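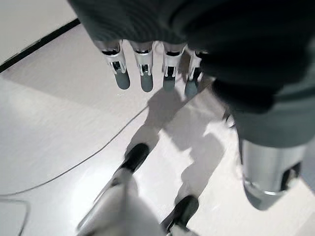 August, 6:40 am, pier shed

Nundeck came in on the morning tide, bound for the Barbieri berth. The port notice had her at 892 containers to discharge. I don't believe that figure and never have believed a figure on that notice. Last call it listed a ship that was still at anchor as "alongside, working."

Two tugs made fast, one forward and one aft. Clendau's press sheet says the new bow thruster lets her berth without help in anything short of a gale. There was hardly enough wind to lift a flag and she still took both tugs. Maybe the pilot insisted. Maybe the thruster is out again. The sheet is silent on it, naturally.

Draft marks: read 3 times from the steps, got a different answer each time because of the swell off the ferry. Not entering any of them in the log. Whoever has the long lens next, please try at slack water.

Nando was due to shift out of the same berth to make room and went 50 minutes after the time given. So Nundeck waited in the channel, which will go down as "weather" if last month is any guide. Somebody should keep the notices and compare them at year end. I have most of July in the blue folder.

Also: the hull paint is supposed to be the low-drag kind that saves fuel. Saves it compared to what? An old coating on a dirty hull, I'd bet. Want to see the bunker numbers before I repeat that claim anywhere.

To do: ask the Barbieri office for the crane times. Check whether Nando's next port is confirmed.

4 comments | 11 shares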